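Bench helpers wanted at Memwood, our community repair shop

We are looking for three or four people to join us for a winter season of fixing things. Memwood runs two evenings a week out of the old seed merchant's in Prirwood, and we mend whatever comes through the door: lamps, radios, sewing machines, toasters, desktop computers, the odd accordion. It's a lovely way to spend an evening and we'd like to share it with more of you!

You don't need a certificate. You do need patience, steady hands and a liking for people, as half of the job is talking to the person who brought the thing in. Most visitors want to sit beside you while you work, and plenty of them go home having done the last few screws themselves.
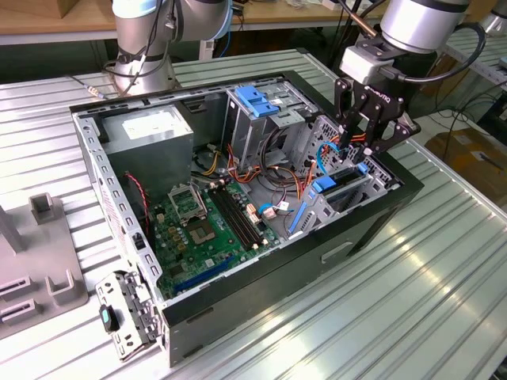

The posts are part-time and paid by the session, with a hot supper thrown in (Tirta Kwok cooks, and there is always pudding). Sessions start at six and finish by half past nine, tidying included. You can do one evening or both, and swaps are fine if you let us know by the day before.

We're especially keen to hear from people who sew. Our mending table has a waiting list of 22 and only one pair of hands, and the coats keep coming. If you can darn, replace a zip or tame an elderly overlocker, please write to us first and read the rest afterwards.
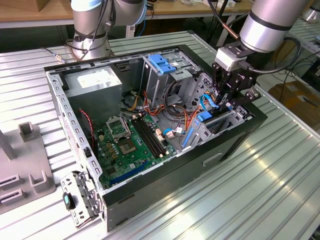 Prirwood, December 2025

Last winter we saw almost 200 items, and this year has been busier from the very first night. So we have moved the bicycles into the side room, bought a second kettle and opened up the upstairs benches. Come and have a look before you apply if you like. Ring the bell twice, it sticks.

What you'd be doing: greeting visitors and writing up their job cards, taking things apart and putting them back together, testing anything with a plug before it leaves, ordering small parts, and teaching a bit of what you know. New helpers spend their first sessions alongside Ánh Mai, who looks after the benches and will find out what you enjoy.

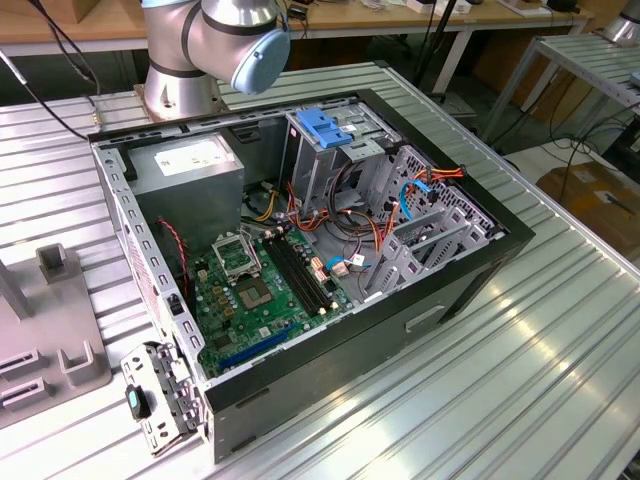
We can pay bus fares from Siva and Đào, and there's space for bikes in the yard. The ground floor is step-free. The upstairs benches aren't, so tell us if you'd need to be downstairs and we'll sort the rota to suit.

To apply, send a page or so about yourself, or record a voice message if writing isn't your thing. Tell us about something you've mended, or tried to. Failures are very welcome, we have a shelf of our own.
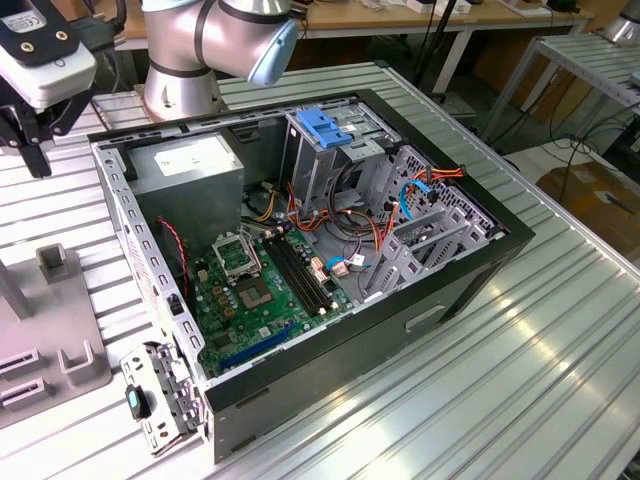 Desktop computer with the side panel off, processor socket and memory slots empty.

Leave your letter in the box by the front door, or hand it to Ánh or Tirta on any open evening. We answer everyone. Helpers must be 18 or over, but younger menders can come along with an adult and join in at the tables.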